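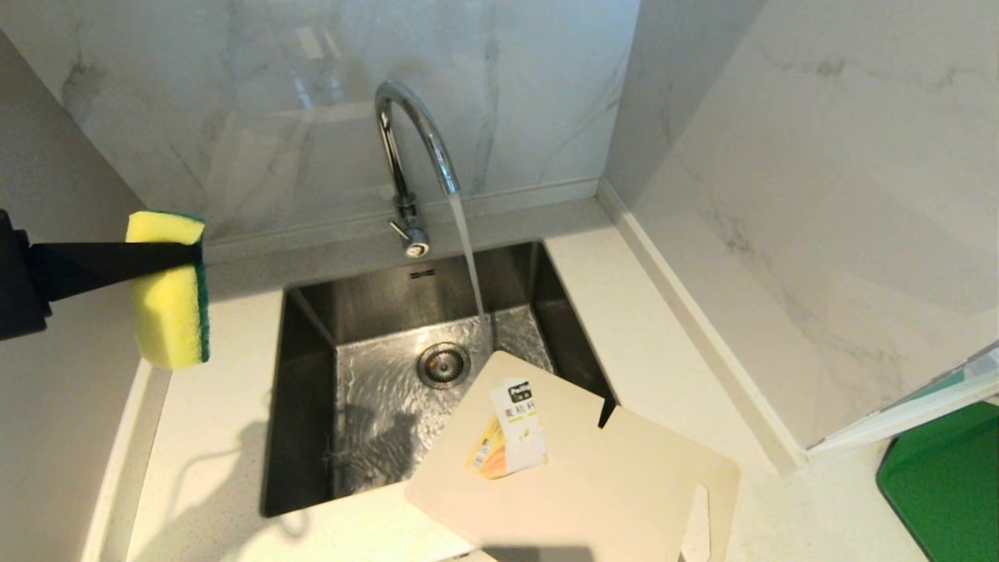

Kitchen sponge

A kitchen sponge is a small block of absorbent foam used for washing dishes, wiping counters and generally dealing with whatever dinner left behind. The kind I mean in this article, and the kind most people picture, is the two-sided one: a thick layer of yellow foam with a thin green scouring layer glued to one face. It goes by scrub sponge, scouring sponge, dish sponge, or in my family just "the green side," as in "use the green side on that."

I keep up the kitchen pages on this site, and I've been wanting to give the sponge a proper entry for ages. The old one was two sentences long and one of them was about car washing.

Names and types

Dish sponges come in a few families. Cellulose sponges are made from wood fiber, feel stiff as a cracker when they dry out, and swell up again under the tap. Foam sponges are usually polyurethane and stay squishy wet or dry. Sea sponges are the skeletons of real animals, and people mostly keep those for the bath. Then there are the melamine blocks, which look like foam but work more like extremely fine sandpaper, so I'd file them under erasers (they have their own page here).

Yellow and green is the classic pairing, but color isn't a standard. A green pad is often the rough one, while blue or white is often sold as the gentle one for nonstick. Often, not always! Read the wrapper. I once took a supposedly gentle pad to a glass stovetop and I can still find the spot when the light comes in low.

How it's made up

The foam is the part that holds water and soap. It's full of tiny open cells, and when you squeeze it you push air and water out, and when you let go it pulls them back in. That's also what makes the suds, by the way. A drop of dish soap on a flat cloth doesn't do much, but the same drop in a sponge gets whipped with air each time you squeeze.

The scouring layer is a nonwoven mat of synthetic fibers, bonded with resin and, in the rougher grades, loaded with fine mineral grit. It's thin compared with the foam and it doesn't hold much water. On a cheap sponge the glue goes first, and you end up with a green flap hanging off one corner. I've had some come apart in a day or two. The Pons two-packs I buy now hold together until the foam itself gives out, which is all I ask.

Using one

Wet it, squeeze it, add soap, squeeze again. Foam side for glasses, plates, anything painted or shiny. Green side for baked-on cheese, the bottom of a steel pan, and the track of egg on a fork.

Keep the scouring side away from:

Nonstick coatings
Clear plastic, which hazes over
Polished chrome, including the faucet
Brushed steel sinks, unless you go with the grain and go lightly

That last one starts arguments. Brushed steel already has fine lines in it, so scratches that run the same way as the lines mostly vanish, and scratches that go in circles stay put and annoy you for years. I scrub mine back to front with the foam and only flip it over around the drain strainer, where the gunk collects in the rim.

Quartz counters are tougher than people expect, but I'd still use the soft side there. The resin that binds the stone can go dull in patches if you really lean on it with something gritty.

Cutting boards

Plastic boards are the hardest thing a sponge gets asked to clean, in my opinion. Knife marks hold onto color (beets, turmeric, carrot of all things) and the foam just glides over the top of them. The green side helps if you scrub along the cuts first and then across. A big board won't lie flat in a single square basin, so I set it at an angle with one corner over the sink and the rest on the counter, scrub it there, and then hold it up under the tap to rinse. It drips everywhere — I put a towel down. If your board has a handle cutout, push a corner of the foam through it and twist, because grease loves to sit in there.

After raw chicken I don't use the sponge at all. The board gets hot soapy water and a brush, and the brush goes in the dishwasher.

Keeping it decent

A sponge is warm, damp and full of crumbs, so bacteria do very well in it. Squeezing it out hard and letting it dry between uses does more good than most of the tricks you read about. Stand it on its edge so air gets to both faces. I use a little wire holder from Drellano that hangs inside the sink; before that I used a binder clip, and it worked fine until it rusted.

People also microwave them. A soaking wet sponge heated for a minute will lose a lot of its germs, but a dry one can catch fire, and one with any metal in it should never go in. A dishwasher run with a heated dry cycle is the lazier way, and it's mine. Neither makes an old sponge new. If it smells after you've rinsed it, throw it out.

Most advice says to change it every week or two. I wrote the date on one with a marker last September to see how I was doing, and it lasted 9 days before I gave up on it. After that mine get demoted to the bathroom floor, then the bike, then the trash.

Cost and buying

They're cheap enough that it's easy to overdo it. The Dravetgate warehouse near me sells a carton of 80, and I did buy it, and I do not recommend it unless you have a very deep cupboard. A three-pack or six-pack is plenty.

If you'd like less plastic in the bin, look for cellulose with a plant-fiber scrubbing face. Zollenow makes one I like pretty well. It arrives flat as cardboard and puffs up the first time you run water over it — my favorite part, to be fair. It's gentler than the green kind, so keep something rougher around for the lasagna pan.

See also

Dish brush
Dishcloth
Melamine eraser
Sink strainer
Steel wool

Last edited January 16, 2022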